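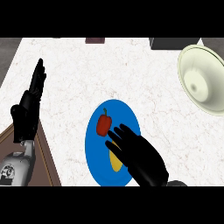

Sengar Counter Set, README
Maintained by the Orholm project. Last revised January 13, 2019.

Contents
173 simulated episodes of two-arm work on a kitchen counter, recorded by remote control. An operator drove both arms and both five-fingered hands through tracked gloves. Of these, 77 carry a second pass by a different operator.

Files
Each episode is one folder: joint commands, joint readings, object poses, and rendered video. Video keeps its black bands top and bottom — crop before training if your loader expects a full picture.

Splits
Train and test are split by layout. Layout 6 is test only.

Known problems
Glove drift in the September recordings shifts the left thumb by almost 2 degrees. Corrected values are in the Grutent branch. Raw values are unchanged.
Contact flags are missing for finger pushes under the Rarnutwood physics settings.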